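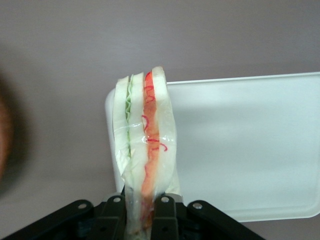 Dilwyn Dafis asked whether the film on a wrapped play sandwich is meant to stay on between loans, as his group had removed it from theirs and then could not tell which way round the layers went back. The film can stay on or come off. The answers on wrapping and on layer order have been rewritten to cover both cases.

Home | Catalogue | Borrowing | Care and cleaning | FAQ | Contact

Filed under: Play food and pretend kitchen

Femia Toy Library: play food FAQ

Print this page | E-mail this page

WRAPPED ITEMS

Is the film part of the toy?

No. The film is a cover used for storage and for shop or picnic play. It has no catalogue number of its own and is not charged for if it comes back torn or does not come back at all. The sandwich is catalogue item 3708 and is checked in by its layers only.

Can children play with the item while it is wrapped?

Yes, with an adult present. Plastic film is a suffocation hazard, and it is not to be left within reach of any child under 3, on or off the toy. For groups that include under-threes, remove the film before the session and put it in a closed bin or a high cupboard. A split or loose wrap should be taken off whatever the age of the group.

What is the correct order of the layers?

From one side to the other: bread, lettuce, bread, tomato, bread. There are three white bread slices in total. The middle slice separates the lettuce from the tomato. The tomato layer can be told from the others by its red-orange colour and its thin red squiggles, which stand in for sauce. Either end may be the top.

The slices do not line up at the edges. Is a piece wrong?

Not usually. Soft layers shift against one another under the film, and one slice may sit higher or lower than its neighbour. Press the stack flat between two hands before wrapping and again afterwards. If a slice is still clearly out of line, unwrap and restack it.

How should a sandwich be rewrapped?

1. Check that every layer is dry to the touch, including the inner faces.
2. Cut a piece of clear film about 300 mm square.
3. Place the stack in the centre of the film with the straight edge of the bread towards you.
4. Fold the two long sides over the stack so that they overlap across the middle.
5. Gather the loose film at the bottom into a single tail and twist it once.
6. Do not use tape, staples, string or elastic bands.

The tail should be left long enough to hold. It is the point at which the wrap is opened, and a tail that has been trimmed short tends to be picked at from the side, where the film tears.

Creases in the film do not matter. Film pulled tight enough to remove them will squeeze the layers and leave a mark on them if the item is stored that way for several weeks.

Can we use paper or a cloth bag in place of film?

Yes. Greaseproof paper folds well and can be opened by younger children without help. A cloth bag is suitable for storage but hides the contents, so a label is advised. Do not use foil. Small pieces break off and lodge between the layers.

CLEANING

How should soft play food be cleaned?

Unwrap it and separate the layers as far as they will go without pulling. Wipe each face with a cloth wrung out in warm water and a small amount of washing-up liquid. Wipe again with clean water. Leave to dry on a rack, or on a tray lined with a dry towel, turning once.

Can it go in a washing machine, dishwasher or tumble dryer?

No. Heat distorts soft pieces, and coloured markings may fade or transfer. The same applies to drying on a radiator.

How long does drying take?

Allow overnight at room temperature. Thin pieces such as lettuce are ready sooner than bread, but the whole stack should be left until the thickest piece is dry. Moisture held under film is the usual cause of smells in returned items.

An item has been in a child's mouth. What should we do?

Take it out of use, clean it as above, and let it dry fully before it is handled again. It can be returned uncleaned at the end of a session if it is placed in a separate bag and marked. Please tell the desk, as uncleaned items are held back from the shelf.

Can we use a disinfectant spray?

Only on the Braltine hard play food range, which is glazed and wipes clean. Sprays leave a residue on soft items that is difficult to rinse out.

STORAGE AND RETURN

How should play food be stored during a loan?

In a single layer in a shallow tray or in the box supplied, away from direct sun. Do not stack tins, pans or wooden pieces on top of soft food. A tray with a raised rim is useful during sessions as well, because it gives the children a fixed place to put pieces back.

Do wrapped items have to be returned wrapped?

No. Unwrapped items are quicker to check. If you do return one wrapped, make sure all the layers can be seen through the film, or it will be opened at the desk.

What happens if a layer is missing?

Record it on form 1352, one line for each missing piece, and hand the form in with the rest of the item. Bread slices and lettuce are normally replaced from spares. There are fewer spare tomato layers, and an item waiting for one is lent as a plain salad sandwich with a note in the box. No charge is made for the first missing piece in a loan.

Can layers from different sets be mixed?

For play, yes. For return, no. The Fliven and Marino sets both contain white bread, but the slices differ in thickness and a mixed stack will not fit the box. Sort them before return by laying one slice over another. Slices from the same set are close in outline.

Can real food be used alongside play food?

Not on the same surface or at the same session. Younger children do not reliably tell the two apart, and crumbs and grease are hard to remove from soft pieces. Keep any snack table separate and put the play food away first.

Is there a play food set without wrapping at all?

The picnic basket and the breakfast tray are both lent without film. Availability is shown in the catalogue. The breakfast tray is withdrawn for repair until April.

Print this page | E-mail this page

Back to Care and cleaning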